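Nakbridge Shared Fiction Board
Character Registry: Submissions and Rulings
Topic: Proposed entry, Zeswood (ship's cook, formerly of Canen)

Ximena Rosales wrote:
I submit the following entry for approval.

Zeswood is a woman of middle years from the river town of Canen. She is patient with strangers and short with her relations. She trained as a notary, left before her final papers were sealed, and took work as a cook aboard the freighter El Sherbiny, where she has remained for 11 years. She speaks three of the registered languages and reads a fourth badly. She owes a debt of 3865 marks to her elder brother and does not intend to pay it.

I ask that she be admitted to the open roster, so that other members may write her without prior consent. 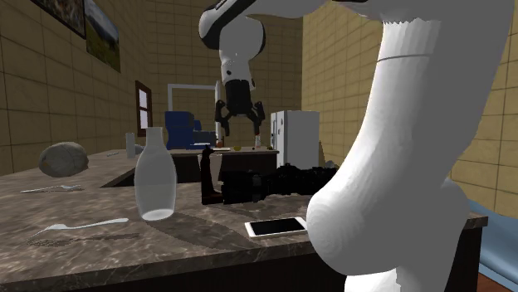
Her relations are a mother, living, and the brother already mentioned. I have left his name blank in case another member wishes to claim him.

Oluf Frandsen wrote:
The entry is well prepared and I have no objection to the character as such. I must, however, raise a point under rule 6. Canen was flooded in the second cycle and its people were moved upriver. A notary's school could not have been open there in the years given.

Ximena Rosales wrote:
I thank Oluf for his attention. The entry states that she is from Canen. It does not state that she studied there. I would place the school at Nakbridge, if that is acceptable.

Oluf Frandsen wrote:
It is acceptable, provided that the text says so. A reader would take the present wording to mean Canen.

Setareh Daneshvar wrote:
I wish to record a disagreement on a separate matter. The open roster was meant for minor figures such as innkeepers, clerks and guards. A character with a debt, a brother and an unfinished profession is plainly a principal. If any member may write her, we shall have four versions of the quarrel with the brother before the end of April, and the moderators will be asked to choose between them.

Hafþór Mikkelsen wrote:
I do not share that concern. The harbour master has been on the open roster since the board was founded and has appeared in about 300 posts. His marriage was written twice, and the matter was settled by the two authors within a day.

Setareh Daneshvar wrote:
With respect, it was settled by one of the two authors leaving the board.

Hafþór Mikkelsen wrote:
That member left for other reasons, which were stated in the notices section at the time. I would ask that the point be withdrawn.

Setareh Daneshvar wrote:
I withdraw the remark as to the reason. My view of the roster is unchanged.

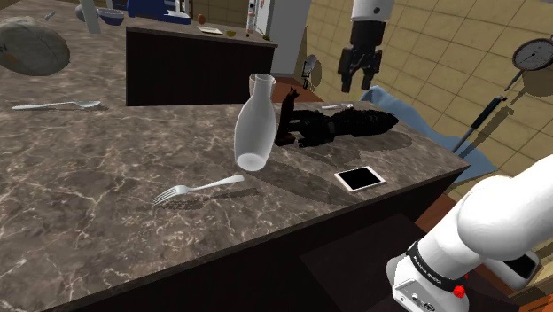
This page was last modified on Friday at 16:40 by Heiðrún Stougaard.

Heiðrún Stougaard (moderator) wrote:
Having read the submissions, I rule as follows.

The character Zeswood is approved. The words "at Nakbridge" are to be added after "trained as a notary". She is placed on the limited roster, under which any member may include her in a post, but the debt and the brother may be resolved only by Ximena Rosales or with her written consent. The brother may be claimed in the usual manner.

Members who wish to change the terms of the open roster should begin a new topic under Rules and Procedure.

Ximena Rosales wrote:
I accept the ruling and have amended the entry. May the mother be written freely?

Heiðrún Stougaard (moderator) wrote:
Yes, so long as she remains living.

Oluf Frandsen wrote:
I should like to claim the brother. A draft entry will follow once I have checked the dates of the flood.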